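Home | Projects | Print Studio | About | Contact

Editions and Proofs: What I Learned from Printing 300 of the Same Heron

Student project report, Print Studio II
Posted in July by a second-year student 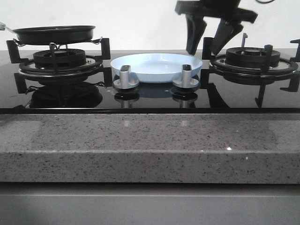
The assignment asked each of us to plan, print and account for a limited edition. I picked a heron, on the theory that a bird standing still would be easy to draw. The class minimum was 25 prints. I proposed 300, a number I chose in the way people choose a marathon, from a chair.

Background

A limited edition is a promise about arithmetic. The printmaker says how many impressions will exist, numbers each one in pencil, and then stops. The number on the left is the individual print and the number on the right is the size of the edition, so 12/300 is the twelfth sheet in my numbering. Buyers sometimes believe a low number means a better print. In my edition the numbering follows the order in which I picked sheets up off the rack, and I picked up the nearest ones first.

Outside the edition there are proofs. Artist's proofs are marked A/P and by custom stay a small share of the total. I also made color trials, which have no status and mostly went under the leg of a wobbly table.

Method

The design is a linocut in 4 colors, printed by reduction. You carve a little, print the whole edition in the lightest color, carve away more of the same block, print the next color on top, and so on. By the end most of the block is gone, and with it any chance of changing your mind. Our handout calls this "an economical technique." It is economical with linoleum.

I used Evwood blocks, mounted, and a cream cotton paper from Darwish that the studio buys in bulk. The colors in order were pale gray, a yellow for the bill, blue-gray and black. Registration was done with pins and tabs taped to each sheet. I had read that tabs take a moment each. A moment multiplied by 300 is most of a weekend.

To end up with 300 good sheets I needed to start with more. The first color went onto 340, which looked generous at the time.

Results

The pale gray went well, and I became difficult to live with. The yellow was fine too. Trouble began with the blue-gray, when the studio warmed up in the afternoon and the ink started to get tacky on the slab. Sheets printed before lunch have a smooth flat wing. Sheets printed after lunch have a wing with a texture that one classmate kindly called feathery. I let them in, on the grounds that herons have feathers.

Black was worse. I carved through the line of the left leg on the last stage and had no way to put it back. Every print in the edition therefore shows a heron standing on one leg. This is a thing herons do, and three people have praised the decision.

After the spoiled sheets came out I had exactly enough, if I was forgiving about two of them. I was forgiving about two of them.

Signing and records

The edition sheet lists the title, paper, size, number of colors, number of proofs and what became of the block. A canceled block is usually scored across the face so that it can't be printed again. Mine needed very little scoring.

The records went into Zastirach, the catalog program the department uses. It wants an entry for every single impression, and it will not accept a range. I logged in under the shared account, so the maker of the whole edition is currently given as "User." I have asked for this to be corrected. The department catalog now holds 2,816 works, and a noticeable part of it is heron.

What I would change

I would print fewer. I would mix all of the blue-gray at once, in one jar, and stop for the day when the ink told me to – the second batch is greener, and under the gallery lights it is a lot greener. I would also proof the last stage on newsprint before touching the good paper, as the handout says to in bold.

Prints are available from the studio flat file, third drawer. There are plenty.

Related projects
Mokuhanga for Impatient People
Drypoint on Recycled Plastic
A Short Guide to Torn Edges
Two Colors, One Screen: Class Posters
Making a Portfolio Box That Closes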